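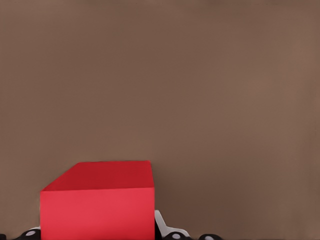 Sundcombe simulation seat, one-year license — reviewed after a season of planning with it

Posted 20 Jul 2022 by Imelda Belmonte

I buy equipment for a small packing shop, and I'm a slow buyer. I like to read the manual before I've paid for the thing, and I like to sleep on it, and then I like to ask Surachet Panyasiri (who runs our floor and has to live with whatever I bring home) what he thinks, and then sleep on it again. So please take this review in that spirit! It's long, and it comes from someone who wanted to know whether a simulator was worth paying for before we had so much as chosen an arm.

Our plan was to put one robot arm at the end of the packing line by September, picking up cartons and setting them into trays. We had quotes from two suppliers, Zemonton and Tolentino, and they were far enough apart that I felt a little sick looking at them side by side. The big difference was the gripper. Zemonton wanted to sell us a wide one with its own controller, and Tolentino said the ordinary two-sided kind would do us fine. Both salespeople were lovely and both were sure.

Saodah Sutanto, who does our line drawings, talked me into trying Sundcombe first. You build your boxes, pick a gripper from the library, and let it try. We started with plain solid-color blocks, as the tutorial suggests, and I'd say stick with those longer than you think you need to. A red block against a brown background, with the white fingers on either side of it, tells you a good deal about width and reach, and you aren't distracted by making everything look like your own building. I spent one whole afternoon making our floor the right shade of gray and I would like that afternoon back.

What I liked best is how easy it is to change one size and run it all again. We have 32 carton sizes on the books, and Saodah typed them in from our packing list over a couple of mornings with a pot of coffee. In the simulator, the ordinary gripper opened wide enough for all but four of them, and those four are big slow sellers that we can go on packing by hand. That one answer took the wide gripper off my list, along with the extra controller and the training day that came bundled with it. The seat paid for itself right there, and I was grinning all the way home.

Now for the grumbles. The camera views take some getting used to. The close view near the gripper is handy for checking how the fingers line up, but a box can block the middle of the gripper from you, so you'll want a second view open from the side. On my old laptop two views at once made everything crawl. Budget for a better computer if yours is like mine — I hadn't, and it came out of the money I'd set aside for guarding.

The other thing is weight. You can type in any weight you please and the program will believe you. Our cartons are filled by hand and they vary, and a soft carton with a sagging side is nothing like a tidy solid block. I wouldn't sign for an arm on the strength of the simulator alone. Ask your supplier for a trial with your own cartons, full ones, including a couple of ugly ones. Tolentino agreed to that without any fuss and it's booked.

Support was kind and a bit slow. I wrote in with a question about importing a conveyor drawing and waited almost six days, but the answer, when it came, was thorough, with a little drawing attached. The manual is decent up to the chapter on conveyors and then gets thin.

If you're only buying a single arm and you have just one or two box sizes, I think you can skip this and borrow a demo unit for a week. If you have a mixed bag like ours, get the one-year seat, leave off the add-on for multiple robots (we never opened it), and start before you ask for quotes. I did it the other way around and had to go back to both suppliers with my hat in my hand.

Four stars out of five. I'd renew if we add a second line at Erkstead, and Surachet says to mention that the print button is in a silly place.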